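Accueil | Fiches sciences | La matière | Fiche 3

De quoi est faite la vaisselle ?

Niveau : 8 à 11 ans. Fiche de la collection Hokine, série « Les objets de la cuisine ».

Un objet a une forme et une matière. La forme indique à quoi il sert : une assiette est plate, un bol est creux. La matière indique comment il se comporte quand on le chauffe, quand on le lave ou quand il tombe. Deux bols de même forme peuvent donc se comporter de façon très différente.

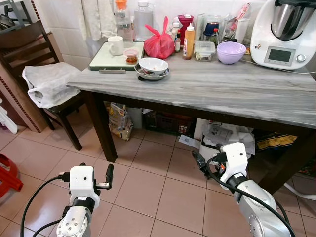
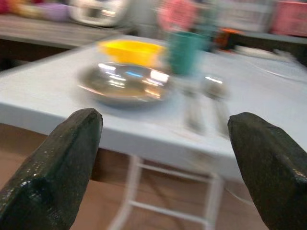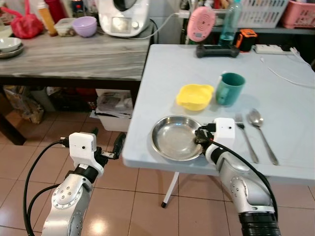
De l'acier inoxydable sur chaque table.

Une classe de Worham a fait savoir qu'elle n'était pas d'accord avec la première version de la fiche, où il était écrit que le métal est une matière froide. Les élèves avaient laissé une cuillère en métal et une cuillère en plastique toute une nuit dans la même salle, et le lendemain à 9 heures leur thermomètre donnait la même température pour les deux. La cuillère en métal semblait pourtant plus froide dans la main. Ils demandaient d'où venait la différence et proposaient de corriger le texte.

Le texte a été corrigé. L'explication est la suivante.

Le métal

La main est plus chaude que la cuillère. Quand elle la touche, de la chaleur passe de la peau vers l'objet. Le métal laisse circuler cette chaleur rapidement : on dit qu'il est un bon conducteur thermique. La peau se refroidit vite, et le cerveau interprète cela comme une sensation de froid. Avec le plastique, la chaleur circule lentement et la sensation est faible.

L'acier inoxydable, ou inox, est un mélange de fer, de chrome et parfois d'autres métaux. Un mélange de ce type s'appelle un alliage. Le fer seul rouille au contact de l'eau et de l'air. Le chrome forme à la surface une couche très mince, invisible à l'œil, qui protège le métal. Si on raye légèrement l'inox, cette couche se reforme au contact de l'air.

Une surface d'inox bien polie renvoie la lumière comme un miroir. Quand elle porte beaucoup de petites rayures, la lumière repart dans tous les sens et le reflet devient terne.

Le plastique

Le bol jaune est en plastique. Cette matière est fabriquée le plus souvent à partir de pétrole. Elle est constituée de très longues molécules, les polymères. Beaucoup de plastiques deviennent mous quand on les chauffe : on les verse ou on les injecte dans un moule, puis ils durcissent en refroidissant. La couleur est en général ajoutée dans la masse avant le moulage, ce qui explique qu'une rayure sur un bol jaune reste jaune.

Le plastique est léger. Sur la balance de l'atelier Mistar, un bol en plastique pesait 96 grammes et un bol en inox de même diamètre 141 grammes. Un plastique souple permet aussi de fabriquer des flacons que l'on presse, par exemple pour une sauce.

La céramique

La céramique est de la terre cuite à haute température. L'argile crue est molle et contient de l'eau. Dans le four, l'eau s'en va et les grains se soudent entre eux. Le résultat est dur mais cassant – il ne plie pas, il se brise. On recouvre souvent l'objet d'un émail, une couche vitrifiée qui le rend lisse et facile à laver.

Une tasse épaisse en céramique conduit moins bien la chaleur que l'inox. L'anse éloigne les doigts de la paroi.

Le verre

Le verre est obtenu en faisant fondre du sable avec d'autres produits minéraux. Il est transparent, ce qui est pratique pour un bocal : on voit le contenu sans ouvrir le couvercle. Il ne garde presque pas les odeurs. Certains plastiques sont transparents eux aussi, et il faut parfois soulever l'objet pour savoir, car le verre est plus lourd.

À faire avec un adulte

Matériel : une cuillère en métal, une cuillère en plastique rigide, un peu de beurre, deux perles, un récipient d'eau chaude du robinet.

1. Coller une perle en haut de chaque manche avec une noisette de beurre.
2. Placer les deux cuillères dans l'eau, manche vers le haut.
3. Attendre environ 3 minutes et noter quelle perle a glissé.

Si aucune perle ne bouge, remplacer l'eau et recommencer avec moins de beurre.

Vocabulaire

Alliage : mélange contenant au moins un métal.
Conducteur thermique : matière qui laisse passer la chaleur.
Émail : couche vitrifiée posée sur la céramique.
Polymère : très longue molécule faite de motifs répétés.

Fiche suivante : Pourquoi le couvercle du bocal résiste (éditions Szczepańska)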